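Rathnayake adds striped fabric bin to Wastham storage range

Rathnayake has added a tall fabric floor bin to its Wastham household storage range, the company said on 8 May 2021. The bin is made at the Skusthorpe plant and goes to stores in the Eltesberg area first. Other regions follow in November.

The new model is meant for soft goods: towels, bed linen, throws and out-of-season clothing. It has an open top and no lid. The older Wastham box, which is low and has a zip cover, stays in the catalog.

The listed capacity is 50 liters. The bin stands upright when empty and can be pressed flat for shipping. Wenjie Shao, product manager for the range, said most of the design work went into the side walls.

"A soft wall bulges when the load is uneven," Shao said. "We accept some bulge. What we do not accept is a bin that leans over when half full."

Earlier samples used a stiff board in each wall. These held their shape well but creased at the corners after repeated folding, and the crease showed through the white fabric. The production version uses a lighter insert and a firmer base panel.

Only one color scheme is offered at launch, navy blue and white in horizontal bands. 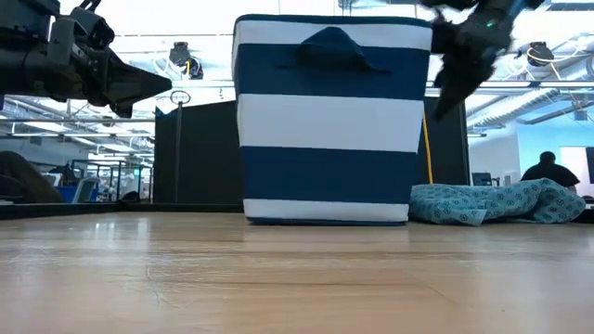
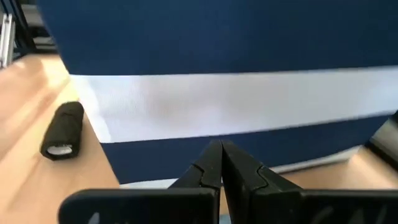
Can the bin be put in a washing machine? The cover should be cleaned by hand with a damp cloth and mild soap, then left to dry standing open. Machine washing bends the wall inserts, and they do not return to shape.

Shanthi Karunaratne, who handles testing at Skusthorpe, said the loop handle was checked separately from the body. It is sewn to the outer face and is intended for pulling the bin along a floor or off a low shelf. It is not rated for carrying a full bin. In the plant's pull test the seam held for 307 cycles before the first stitch opened. The target had been lower, but Karunaratne did not give the figure.

The same tests led to a change in the thread. The first batch used a standard cotton thread, which wore through where the loop meets the body. A polyester thread in a matching navy has replaced it.

Rathnayake recommends loading folded items flat, with the heaviest at the bottom. Loose fabric can be stored as well but takes up more room and pushes the walls outward. Hard or sharp objects should be kept out, as should anything damp.

The bin will be sold singly and in packs of 2. Stores that stock the Wastham range will receive the single version first. Packs will be sold through the Eltesberg warehouse only, with delivery in 4 working days. Spare base panels can be ordered from the same warehouse under the existing Wastham parts list. Wall inserts are sewn in and will not be sold as spares.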